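The Slow Art of Knowing Where the Edge Is
At Sotitz, a small software team has spent the better part of three years teaching an arm to handle shiny things
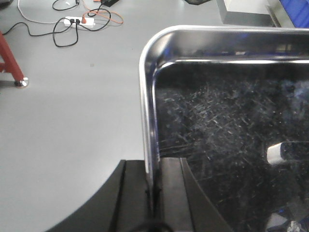
Steel trays are where perception demos go to die, a reader from the packaging business wrote to this magazine when we first mentioned that we would be visiting Sotitz, and she added that her own company had tried two vision systems on stainless and given up on both. She wanted to know whether anybody had an answer yet. Her letter traveled with me in my coat pocket all the way up to Tistdale, and I read it aloud to the team over coffee, and there was a good deal of groaning and nodding around the table before anyone got to the answer, which took most of two days and came with a lot of detours.

The trouble begins with light. A camera that looks at a cardboard box gets back, more or less, the box. A camera that looks at a polished rim gets back the ceiling and whatever happens to be standing nearby, all of it bent along a curve. Move the camera an inch and the reflections slide, so the brightest line in the image travels along the metal while the metal stays where it was. Software that looks for edges will happily lock on to that bright line and follow it. Depth sensors have their own bad habits, and on a rounded corner they tend to return either nothing at all or a number that belongs to something across the room.

In the picture at the head of this story you can see how much there is to be fooled by. The rim carries white highlights and gray bands and a little blue, and inside it the bottom of the tray goes nearly black under a haze of scratches. To you and me it is a tray. To an older version of the Sotitz software, I was told, a view like that was three or four surfaces at different heights, and a planner given those surfaces would cheerfully plan a path straight through the steel.

The program that took over is called Plurko, and it began as a weekend patch. The first version did one modest thing: it declined to believe any single picture. It kept a short history of views from the wrist camera, along with the position of the arm for each of them, and asked which lines stayed put in the room as the camera moved. A true edge stays put, or nearly so. A reflection wanders. Anything that wandered was marked down, and after a handful of views what was left was usually the rim. The engineers talk about this as "voting," and I found it a friendly way to think about it (a town meeting where the gossip gradually gets tired and goes home).

Voting took care of the easy half. The harder half is the last few inches, when the fingers themselves start to fill up the picture and hide the very thing they are reaching for. With the camera mounted at the wrist there is no stepping back for a better look, and a big dark piece of gripper can cover a good third of what the program would like to see. Plurko handles this with a mask, a drawing of the gripper as it ought to appear at each finger position, which is subtracted before any of the voting happens. The mask has to be good. If it is a hair too small, a black sliver of finger gets counted as part of the world, and the arm shies away from its own hand like a colt seeing its shadow. I was shown a recording of exactly that, and I am afraid we all watched it several times.

After the mask comes the part I had been most curious about, because it is where the team stopped asking the camera to do everything. In the final approach the controller slows the arm and lets it go soft. The planner hands over a guess at where the rim is, plus an honest estimate of how wrong the guess could be, and the controller moves through that whole uncertain stretch expecting to be touched. When contact comes, the position of the contact is sent back up to the map, and the map shifts to agree with it. The current setting allows for an error of 3 millimeters before the approach is called off and begun again. There was a long argument about that figure, and judging by the warmth with which it was retold to me, the argument is still going on.

I should say something about the planner itself, a piece of software named Kan that is older than Plurko and a good deal grumpier. Kan was written for neat, bolted-down workcells where every object had a drawing and every drawing was right. It likes certainty. For the first year the two programs hardly got along at all, with Plurko sending over fuzzy, shifting edges and Kan throwing out the whole plan each time one of them moved. The arm would set off, stop, think, set off again, and stop. What finally helped was teaching Kan to sort changes into those that mattered and those that could wait. If the rim moves sideways and the path still clears it, carry on. If the rim moves toward the fingers, slow down first and think second. Put that way it sounds like something you would tell a teenager learning to drive, and it cut the number of full replans on a typical reach from 30 to 3.

Much of the daily work, though, is tooling, and I came away thinking it deserved more of this article than I have room to give it. Every reach is logged, and the logs can be played back with any version of the software, so that a change made in the morning can be tried by lunchtime against everything the arm has ever seen. The library stood at 3,825 reaches while I was there. Of those, 300 have been labeled by hand, with a person going picture by picture and tracing the real rim with a mouse. It is dull work, and the team shares it out evenly, a bit before lunch and a bit after. They told me it has settled more disagreements than any meeting. When somebody believes a new filter is better, the labeled set is run, and a plain page of numbers comes up on the screen.

The playback tool has a feature I grew very fond of, a slider along the bottom that shows the program's opinion as it changes through a reach. Early on, the outline of a tray is a wide, blurry ribbon. Then it narrows. Sometimes it splits into two thin ribbons, one on the metal and one on a reflection, and the two run along side by side for a while until one fades out. You find yourself rooting for the right one! And now and then the wrong one wins, and somebody sighs and opens up a fresh page in the bug list.

Clutter is the next thing on that list. Small loose items on the floor of a tray are manageable when they are dull and solid, and far less so when they are crinkled or see-through, and anything that catches the light brings back all the old rim problems in miniature. Plurko at present treats such things as "unsure" and asks Kan to keep clear of them, a polite way of leaving them alone. A version that picks them up is planned for September. I asked whether that was a promise and was offered another cup of coffee.

As for our reader with the letter, the team asked me to pass along one piece of advice while she waits. Before buying another camera, they said, try moving the one you have. Take several views from several places, throw out whatever slides around, and see what remains. Two of them then began to disagree about how many views "several" ought to be, and they were still at it when I went out to find my car.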